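I've been learning to solve a Rubik's cube since December, and I'm now at the stage where I bore people with it at dinner. Sorry to everyone who came to ours last month!

It started with a long train delay and a guy named Leif Lie, who was sitting across from me and solving one over and over while he ate a sandwich. I asked him how long it took to get that good and he said the first solve is the slow part, after that it's just your hands. He wrote the name of a booklet on my ticket (Greco, it's the one with the yellow cover if you ever see it) and I ordered it before I got home.

Well. My first solve took me 22 days. Not 22 days of sitting there, obviously, I have a job, but 22 days of picking the thing up, getting one side done, feeling like a genius and then wrecking it trying to do the next bit. My husband learned to leave the room when I started muttering "right, up, right back, down back."

What finally clicked for me was the middles. They don't move! You can twist all day and the green middle is still across from the blue one, so the middle tells you what color that side is going to be. The booklet says this on page two and I must have read it a dozen times without taking it in.

After that I got brave and timed myself. My first timed solve was 15 minutes and I was so proud I texted my sister. She texted back a thumbs up. I'm down to 141 seconds now on a good night, usually with a cup of tea going cold next to me, and I still freeze up on the last layer when there are two corners left that want to swap.
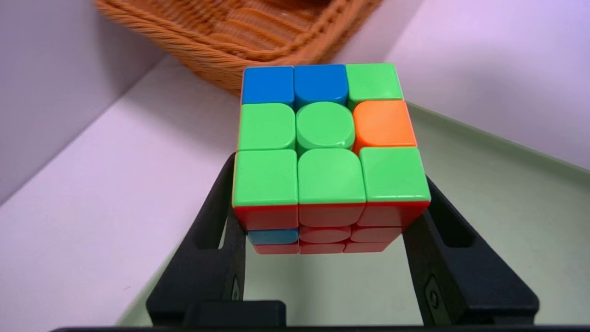

*Lots of green on top, and that one orange tile.*

Next up is learning to do the last layer in fewer steps. The booklet has a whole chapter of patterns for it and I've got four of them down so far, though I mix up the second and third every single time. If you have a trick for remembering those, please leave it in the comments, I'll try anything.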